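Garkitz Workshop News
November 23, 2024

Venus goes shopping

Quick one as I'm on cutter induction in ten minutes. Those of you who come in by the back stairs will have met Venus by now, and the greengrocer's stand. Yes it's staying till February. No the tomatoes are not for eating.

For anyone who missed the last two newsletters, we're trying to get Venus to do one whole shop. Pick a thing out of a crate, put it in the basket, keep hold of the basket, go back for the next. Sounds like nothing. Has taken all autumn. The arms are done, wiring mostly done, still a loop of cable at each wrist that wants tidying and keeps getting left till next week (mine, I know).

The big change since October is the basket hand. We used to stand the basket on a stool, which worked but felt like cheating, so now the right arm holds it the whole time and the left does the picking. Meant rewriting most of the shoulder code, because every time the left arm reached out the right one sagged and the basket went with it. Better now. Not perfect.
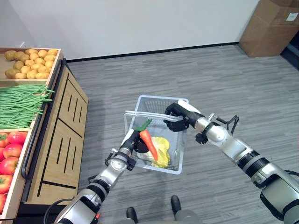

Carrot over the basket, right hand on the handle.

Handle or rim is the argument of the month. Handle is easier to grab but the basket swings. Rim stays stiller, but the fingers get in the way of whatever is going in. We've run both and I'm not picking a side in print. Results are on the sheet by the kettle, go and look, write your opinoin underneath in pencil please.

Where we are with the numbers: last full session was 70 picks, 9 drops, and two full stops where we had to hit the button. The stops were both the Vollik board losing the left wrist. Same connector each time. A new one is on order and meanwhile please don't lean on that side of the bench, it pulls the loom.

Beans are still off the list. Too thin, they come up in clumps or not at all.

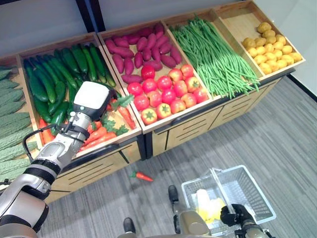
The left wrist is the bit I most want help with. It comes down square over the crate and from above the cover hides nearly everything the hand is about to touch, so we're guessing the last few centimetres. Carrots are our best item too, a good fat end to aim for, and there is still one lying on the carpet in front of the drawers. Thinking of a second small camera looking in from the side, or just coming in at more of an angle. If you've done either on a build at home come and say, or leave a note in the Trnka room pigeonhole.

Other bits wanted:
A spare shopping basket, plastic mesh, any colour, handle that stays up by itself
Five metres of black cable sleeve, the stretchy sort
Someone patient who can use the label maker

Usual rules when Venus is switched on. Stay off the carpet tiles, one person on the stop button and doing nothing else, no reaching into the crates to straighten the cucumbers, however much they bother you. And please put the veg back in the right crates afterwards, the potatoes go in seperate from the sweet potatoes.

Next month, hopefully, a full list read off and shopped with no hands from us.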